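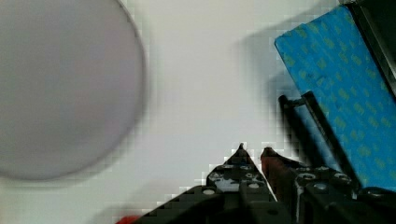 Re: [chores] Is it doing dishes yet?

My yardstick for household robots has always been the draining rack, and by that yardstick I still own the best machine in the house, namely me. I've read Sutrisno's message twice and I think he's grading on a curve. Clearing a table gets talked about as one job, and it's about 31 small ones. Look at the attached view from the wrist: two black fingers, one pointy, one rounded with a reddish-brown pad on it, and off to the left a round gray thing, flat like a plate or a lid. I can't tell which, and I have eaten off plates for decades. Whatever is running the arm has to pick an answer before it picks a grip.

Sutrisno Tarigan wrote on Thursday:

> I don't see why this list is so gloomy. The shop at Farkside
> has had an arm moving trays since February and the night
> shift has stopped complaining about it, which for that shift
> is a standing ovation. If it can do trays it can do plates.
> I give it 7 years until it's in every kitchen, and I'd put
> money on sooner. Who wants the other side?

I'll take the other side, small stakes. Trays at Farkside are all the same tray. They come down the same chute facing the same way, and if one shows up crooked a person walks over and pokes it. My cupboard has dishes from three marriages (two of them not mine) and no chute.

The Mullel folks told me their gripper got through 100 pickups in a row without a drop. Good for them. Then I asked what it was picking up and the answer was foam blocks. I have never had to wash a foam block.

What I'd want to see before I pay up:
- a stack of mixed plates, put away, with the cupboard door closed at the start
- a lid that goes back on the right pot
- one greasy pan

No hurry on the pan. And I don't mind slow – if it takes all night and I'm asleep, it can take all night.

Does anyone know if Ejigu is still working on the soft fingers? Their last note said they were after 1,000 hours between pad changes, and then the page went quiet.

Adi Pasaribu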